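Zimiment Early Learning Library
2023-07-21

1/ The Zimiment Early Learning Library has completed its review of the shape sorting boards available for family loan. This thread sets out what borrowers will find on the shelf and how the boards should be cared for.

2/ The collection now holds 77 sorting boards and puzzles. Foam boards have been the most requested type since May, when the lending desk moved to the ground floor of the Janevski Building.

3/ Families have asked which board to borrow first. Our education lead, Corinne Lindqvist, recommends one with a few plain shapes for children new to sorting. A circle, a square and an oval will keep most beginners busy for a full loan period.

4/ Boards with a wider mix are shelved separately. These combine familiar shapes with less common ones – stars, arches, eight-sided pieces – and may repeat one shape in several openings. Children often try a piece in the wrong opening many times. Adults are asked to allow this.

5/ Loose pieces are stored in a cloth bag with a numbered tag. Please check the number on the tag against the number on the underside of the board before leaving the desk. Bags returned with the wrong board account for most of the delays reported to us.

6/ Cleaning: wipe foam boards with a damp cloth and mild soap, then leave them flat to dry. Crumbs and modeling clay collect in the small openings. A soft toothbrush will lift them out. Please do not use the dishwasher, bleach or a hair dryer.

7/ Foam marks easily under a fingernail or a pencil point. Light marks are expected and carry no charge. Torn edges should be reported to Ehsan Rahimi at the lending desk, who will decide whether a board can stay in use.

8/ The standard loan is 12 days and may be renewed once by telephone. Child care centers registered with the library may borrow up to four boards at a time. Requests for larger groups should be sent in writing to Krum Petkov.

9/ A low, steady surface works best for a first session. Set the board down with the openings facing up and offer the pieces one at a time. On the green board, the star and the three small circles are good openings to leave until the child has placed a few of the larger pieces.
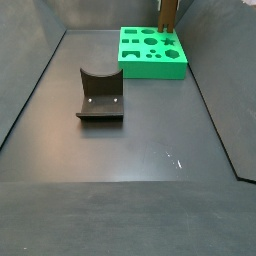

10/ Reservations for the next loan period are open at the desk and by telephone. Members who already have a board at home may reserve a second one, to be collected when the first is returned.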